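Demonstration gathering (robotics)

From the Kikeren open handbook of home automation

Demonstration gathering is the job of building up a pile of worked examples for a robot to learn from. Each example is called a demonstration, or an episode if you hang around the people who do this for long enough. I wrote the first version of this entry in September and have been fiddling with it ever since, so forgive me if it reads a bit like a letter in places (the handbook allows first person, and I plan to use it!).

Overview

A learning system for a two-armed robot usually gets two things for every moment of an example: what the cameras saw and where all the joints were. String enough of those moments together and you have one run of a task, say putting a bowl in a dishwasher. The system then tries to learn which movement goes with which view. It's copying, basically, and people in the field call it imitation learning or behavior cloning. The two names get swapped around a lot, though strictly the second is one kind of the first.

Methods

Teleoperation is the one I know best. A person drives the robot from a distance, with gloves, a headset, a pair of small matching arms or whatever else the lab has on the shelf, and the robot's own sensors do the recording. I love it because what you record is something the robot's body can do. It's slow, though, and your shoulders will complain.

Hand guiding means taking hold of the arm and moving it yourself. It's great for a single arm and a simple reach, and pretty miserable with two arms and ten fingers. You also end up in the camera view half the time.

Human video skips the robot during recording. People wear a camera and do their chores. You get loads of footage fast, but then somebody has to work out how a human wrist maps onto a metal one, and that's a whole entry of its own (see Retargeting).

Dishwasher tasks

Loading a dishwasher has become a favorite, and I can see why. The dish has to be held at a steep angle, the rack tines are thin and shiny, and the door sticks out right where you'd like the arms to go. The Fovenau kitchen set, which I helped record, has 540 episodes of it. We kept 11 dish shapes and 6 starting layouts, and shallow bowls gave us far more grief than plates did. A thumb on the inside of the bowl makes for a firm grip, but then you have to get that thumb back out between the tines!

The Tsikata format, used for that set, stores each run as its own folder with a plain text note on top. Herkgate tools read it too, as long as the note is saved before the joint file. Don't ask me how long that took to find.

Quality and common problems

Operators get better as they go, so early episodes look nothing like late ones. I shuffle the order of the dishes every session so that the clumsy runs don't all belong to one shape. Glossy counters are another headache, with reflections that move whenever the robot does. Some teams throw out every run with a fumble in it. I keep the ones where the operator recovers, and label them, and I'd argue for that all day long. Out of our first 101 episodes I would cut only the ones where the clocks drifted and the video no longer matched the joints.

See also: Retargeting; Episode labeling; Grasp types; Camera placement

Last edited Saturday, December 12, 2020
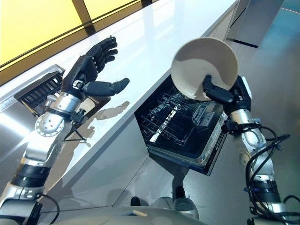 A shallow bowl held over the open dishwasher, seen from the robot's head camera.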